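중고 서버 보드를 샀다, 또

2022-09-14 | 글쓴이 Yiran Yao
댓글 6 · 공유 17

집에 서버가 왜 필요하냐는 질문을 벌써 몇 번째 받고 있다. 사진 백업하려고, 라고 대답하면 다들 외장하드 하나 사라고 한다. 맞는 말이라 할 말이 없다. 그래서 요즘은 그냥 취미라고 한다. 등산 가는 사람한테 산에 왜 가냐고는 잘 안 묻던데.

작년 12월에 산 첫 보드는 지금 책장에서 북엔드로 근무 중이다. 전원은 들어오는데 화면이 끝까지 안 떴고, 판매자는 "제 방에서는 됐어요"라는 말을 남기고 탈퇴했다. 이번 건 Leen Khoury가 회사 장비 정리할 때 나온다고 알려준 물건이다. CPU까지 꽂힌 채로 70달러. 싸다고 생각했는데, 배송비가 33달러였다. 무거우면 말이라도 안 하겠다.

Leen은 받자마자 전원부터 넣지 말고 소켓부터 보라고 했다. 중고 보드의 비극은 대부분 소켓에서 시작한다는 게 이 사람 지론이다. 그래서 초록색 기판을 한참 들여다봤다. 가운데 은색 고정 프레임이 있고 그 안에 네모난 프로세서가 앉아 있다. 조명을 세게 켜면 히트 스프레더가 거의 하얗게 날아가서 긁힌 자국이 있는지 없는지 도통 알 수가 없다. 잘 보려고 켠 불 때문에 안 보이는 이 상황, 내 인생 같다고 했더니 Leen이 답장을 안 한다.

왼쪽에는 동전 모양 배터리가 홀더에 끼워져 있다. 이건 무조건 새것으로 갈 생각이다. 몇백 원 아끼겠다고 그냥 썼다가 켤 때마다 시계가 과거로 돌아가는 컴퓨터를 겪어 봤다. 그 시절로 돌아가고 싶은 마음은 없다.
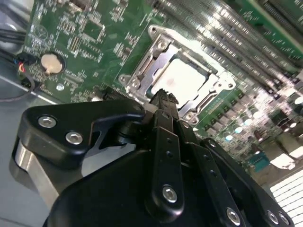 프레임을 열기 전에

서버용 소켓 프레임은 나사로 조이는 물건이 많다. 데스크톱 쓰던 버릇대로 레버를 찾다가 괜히 힘부터 주면 안 된다. 나사는 한 번에 하나씩 끝까지 풀지 말고 대각선으로 조금씩. 설명서에 순서가 적혀 있으면 그 순서대로. 나는 설명서를 안 읽는 사람이었는데, 북엔드가 생긴 뒤로 읽는다.

프로세서는 모서리만 잡고 수직으로 들어 올린다. 서멀 페이스트 바르는 양에 대해서는 의견이 없다. 인터넷에 이미 너무 많다. 쿨러는 Vunudura에서 나온 낮은 모델을 장바구니에 담아 뒀고, 케이스는 Zarkstead 것을 보다가 가격에서 창을 닫았다. 당분간은 케이스 없이 책상 위에서 테스트할 예정이다.

메모리 슬롯이 길게 늘어선 걸 보면 다 채우고 싶어진다. 위험한 마음이다. 일단 두 개만 꽂아서 부팅되는지 보고, 되면 그때 가서 가족에게 설명할 문장을 준비하겠다. 사진 백업하려고, 는 이미 써먹었다.

램은 금요일에 온다. 배터리는 집 앞 편의점에 있었다.

댓글 6개 모두 보기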